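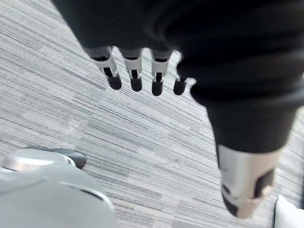 26 Apr 2021 – Skorbridge panel, bench log

Back on the alarm panel from the Skorbridge site. Picked up from where Manaia McPhee left off; her notes are in the folder under job 3273. Fault as reported: intermittent open circuit on loop 2, clears itself, comes back overnight.

Panel is the older Peltton, two loops, 42 devices on loop 2 according to the as-built drawing. I have the panel, its power supply and a short test loop on the bench. The field wiring is obviously still on site, so anything I find here only covers the head end.

**Power supply**

Mains side fine. Charger output 27.3 V with the batteries connected, 27.4 V with them off. No visible ripple worth writing down. Pulled the mains and let it run on batteries for 60 minutes with both sounder circuits switched on for the last few. Held up. Batteries are date-coded September and look to be the originals from the last service, so they stay.

**Loop card**

Swapped the loop 1 and loop 2 cards. Ran the test loop on each position with 30 detectors on it, mixed smoke and heat, all Vuklow bases. No opens on either position after the first run. Left it going over lunch and got one open on position 2, cleared in four seconds. The log gives it as "LOOP 2 OPEN CCT – RESTORED", same wording as the customer's printout.

So the fault stayed with the position and didn't follow the card. That leaves the backplane connector, the terminal block or the short ribbon between them.

Tapped along the terminal block with a plastic trim tool. Nothing on the outgoing pair. On the return pair I can get the open every third or fourth tap, always at the negative terminal. Screw is tight. Under the magnifier the solder at that pin has a ring around it, dull grey, and you can see the pin shift a little when the cable is moved. 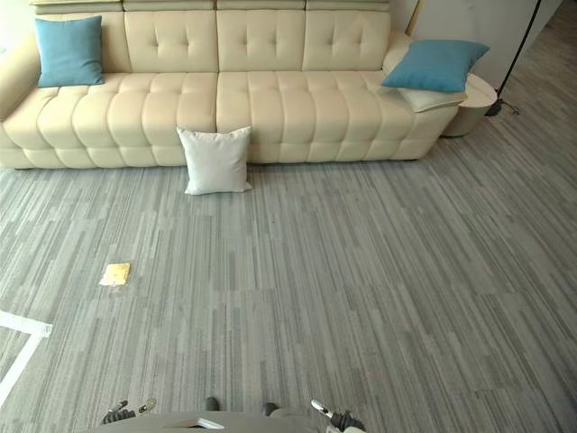

Reflowed the whole row while I was there, not only the bad pin. Old solder off with braid, fresh leaded on, cleaned up with IPA. Tapped it again, much harder than before, and couldn't get it to drop. Restarted the test loop at 2:10 pm.

**Things to sort out before it goes back**

- The loop 2 return on site comes in at a sharp angle from the top gland, going by Manaia's sketch. It's probably been pulling on the terminal for years. Needs a saddle or a tie point inside the enclosure.
- Earth fault monitoring was disabled in the config. No note as to who turned it off. Turned back on here and no fault shown on the bench, but that says nothing about the site cable.
- Zone text for zones 7 and 8 is swapped compared with the drawing. Ask the customer which is right before changing it.
- Mrema loan panel is still on the wall at Skorbridge. Hire runs out at the end of the week.

Test loop at 4:45 pm: no opens. Leaving it on overnight with the logger connected and the enclosure door closed, so it warms up the way it would on site. If the log is clean in the morning I'll load the original config, check the cause and effect for both zones and book the refit with Manaia.

Used the last of the 1.5 mm braid. More on order.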